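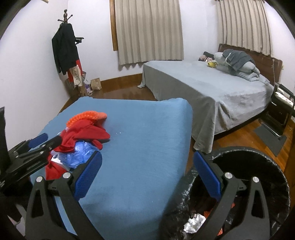

Living With Cloth, Session 4: Sheets, Blankets and What Thread Count Means

Notes to go with the evening class at Claltcombe Adult Learning, 24 July 2019

These are my notes tidied up a bit, for the people who missed the session and for the people who were there but couldn't hear me over the fan. Bring your sample card next time, and if you borrowed one of the magnifiers, please bring that too!

Where we left off

Last time we did fibers, so you should have the basic split in your head: plant fibers (cotton, linen, hemp), animal fibers (wool, silk) and the manufactured ones (polyester, nylon, and then viscose and its cousins, which start as wood pulp and get a lot of chemistry done to them). If that's fuzzy, go back to the Session 3 handout and read the page on cotton again. Most of tonight leans on it.

The thing I want you to add this week is that a fiber and a fabric are two separate questions. Cotton is a fiber. Percale, sateen, flannel and jersey are all ways of making cloth, and you can get every one of them in cotton. So when a package says "100% cotton" in big letters it has told you something useful, but it hasn't told you how the sheet is going to feel at three in the morning in a heat wave.

Weaves, quickly

Percale is a plain weave. One over, one under, all the way across, like the paper mats we all made in first grade. It comes out crisp and a little cool, with a matte look, and it wrinkles if you so much as glance at it. I sleep on percale in summer and I've given up ironing it.

Sateen floats the yarn over several others before it tucks under again (on the sample card it's usually four over, one under). You get more yarn lying on the surface, so it's smooth and has a bit of a glow. It drapes closer to the body and tends to feel warmer. The price you pay is snagging, as those long floats are easy to catch. Cat owners, think hard.

Twill is the one with diagonal lines. Look at your jeans. You don't see it in sheets so often, but it shows up in duvet covers and mattress ticking, and it takes a beating very well.

Flannel is a plain or twill weave that has been brushed so the surface goes fuzzy. The fuzz traps air and the air keeps you warm. Some people brush one side only to save money, so turn the fabric over in the store.

Jersey is the odd one out. It's a knit, same as a T-shirt, so it stretches. Lovely to get into, and it will pull off the corners of your mattress if you toss around a lot.

Thread count

OK, so this was the part where we got noisy. Thread count is meant to be the number of threads in one square inch of cloth, counting both directions, so lengthwise plus crosswise. That's it. There's a physical limit to how many decent-sized yarns you can pack into an inch, and once you're past that limit something else is going on.

What's usually going on is ply. Take two thin strands, twist them together, and you have one two-ply yarn. Some sellers count that as one. Others count it as two. I passed around two pillowcases, one from Surnik and one from Poruner, and the Poruner one said 600 on the label. Several of you liked the Surnik one better with your eyes shut, and it didn't mention thread count anywhere. Thin strands twisted up to make a big number can give you a heavy, stuffy cloth that pills early, and a good long-staple cotton in a modest count can last for years.

I'm not saying ignore the number. I use it to compare two sheets from the same maker in the same weave, and I don't ask it to do any more than that.

Weight

For anything that isn't a flat crisp sheet, weight tells you more. It's given in grams per square meter, which gets shortened to gsm, and you'll see it on flannel, linen, towels and blankets. (Flannel is sometimes sold in ounces per square yard instead, just to keep us all on our toes.) The plain cotton on card C is 145 gsm, so that's your yardstick. Hold it in one hand and hold the store's fabric in the other. Your fingers learn this faster than your head does, I promise.

Dye and color

We ran short of time here, so read this bit properly.

Cloth can be colored as yarn, before weaving, or as a finished piece, after weaving. Stripes and ginghams are usually yarn-dyed. Solid colors can be either. Then there's printing, where the color sits mostly on one side, and you can often tell by flipping the fabric over and seeing a paler version.

Dark blues, reds and blacks are the ones to watch in the wash. Do the rub test before you buy secondhand or launder something new with your whites: dampen a scrap of white cotton, rub it firmly on a hidden spot such as the inside of a hem, and look at the scrap. If color has moved, wash that piece alone the first few times, in cold water. Somebody asked about vinegar and salt. People swear by them, my grandmother included, but with modern dyes I've never seen either one make any difference and I'd save the vinegar for salad.

Washing and drying

My own routine, for what it's worth. New sheets go through the wash before they go on the bed, to get the factory finish out. After that it's warm water for cotton, cool for anything with wool or silk in it, and less detergent than the cap suggests. Leftover detergent makes cloth stiff and people blame the cloth. Skip fabric softener on towels and flannel. It coats the fibers, and then your towel just pushes water around.

Expect cotton to shrink a bit. Good makers allow for this, but not all of them do, and a fitted sheet that was snug in the store may ping off the corners by August. Measure the depth of your mattress with the topper on before you shop. I forgot the topper once and spent a whole winter fighting one corner of the bed.

Wool blankets hardly ever need a full wash. Shake them, air them on a dry day, spot clean, and put them away clean in June with something over them that breathes. Plastic bags trap damp, so an old pillowcase does nicely.

Reading the care label

The washtub is washing, the triangle is bleach, the square is drying, the iron is (thankfully) the iron, and the circle is professional cleaning. Dots mean heat, more dots, more heat. A line under the tub means gentler, and two lines means gentler still. A cross through any of them means don't.

To do before next week

Pick one sheet or blanket you already own. Write down the fiber from the label, work out the weave with the magnifier, do the rub test, and write two or three lines on how it has worn and where. Look at the foot end and the spot under your shoulders first. Please don't bring a whole duvet in on the bus like last term, a pillowcase from the same set is fine.

If you want extra cloth to practice on, the remnant bin at Patrício has cotton and linen ends, and they'll usually tell you the fiber content if you ask at the cutting table. Go early in the day.

Next session is towels and toweling, loops, cut pile, and why the hotel ones feel different from mine. Room 4 again, same time. Bring a washcloth you don't mind cutting up.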